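主题：Re: 木桌面上油之后多久可以用

Karlijn Claeys 写道：
> 九月份给饭桌重新上了木蜡油，拼条的桌面，深浅不一那种。
> 用的是 Grustum，砂到200目，擦了2遍。
> 现在放杯子还是会留白印，是不是要再来一遍？
> 另外靠窗那头颜色好像比里面浅，不知道是油的问题还是晒的。

先说白印。2遍之间隔了多久你没写。我自己的经验是至少隔一夜，天潮就隔两夜，第一遍没干透就上第二遍，表面摸着干了，里面还是软的，杯底的水汽一闷就发白。先别急着加第三遍，桌子空着晾一个星期，再用干布擦一遍，多半会好一些。

擦油的布用完要摊开晾在室外，不要团着扔垃圾桶。

颜色的事，拼条本来每根吃油就不一样，浅色的条子晒过以后变化更明显。要看是不是晒的，晚上开灯再比一次，白天有太阳斜着照的时候看不准，亮的那半边总显得浅。
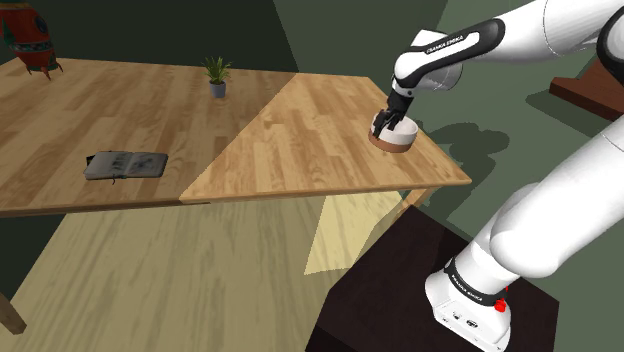 Ait Ali 补充说，他那张桌子用的是 Levovum，3年没有重新砂过，每年入冬前薄薄擦一层，白印用热毛巾隔着棉布敷一下再擦干就退了。不过他提醒先在桌子背面试，有的油遇热会发黏。

Genbridge 那边的小罐装还有货，编号908，补一张饭桌够用。需要的话我下次去顺便带一罐，回信说一声。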